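1/2/22

Glue notes, continued. Hide glue batch from yesterday had a skin on it like school pudding. Skimmed it, thinned it, back on the warmer. Tenon (the shop cat, not the joint) showed more interest in it than any customer has.

Test joints, spruce to spruce, clamped overnight:
Old batch, straight from the jar: broke at 535 on the gauge, clean along the glue line. Embarrassing.
New batch, wood warmed first: 812, and it took a good strip of spruce with it. Much better.
New batch, cold wood, because I wanted to know: let go while I was still writing the label. No number for that one.

So the wood gets warmed from now on. Reijo Rissanen has been telling me this since last April and I would appreciate it if whoever reads this kept it from him.

The Vivness order is still waiting on hinges. Adebisi called to say the supplier has 1,000 of them in the wrong finish and would we consider brass. We would not. Then I looked at the price and we are considering brass. Will ask the client before anybody drills anything.

Bandsaw: blade wanders left after 19 inches or so of cut. Checked the guides, checked the tension, checked my own stance, which was the trouble last time. Guides are worn. New ones on the list, under the other things on the list.

Finish for the play food shelf: want a flat white that doesn't go yellow by summer. Sample two looks right next to the painted pieces. Sample one looks like teeth.

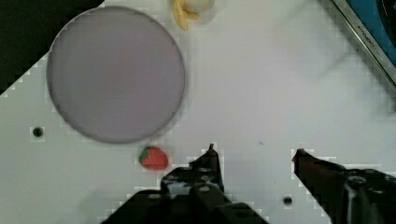 Strawberry and plate on white.

Rumen wants the shelf lip lower so small hands can reach over it. Fine, but then everything rolls off, and small hands will find that out quickly. Compromise at half an inch, pencil line on the left side panel. Don't sand it off again.

Tomorrow: label the glue jars with dates. Buy labels.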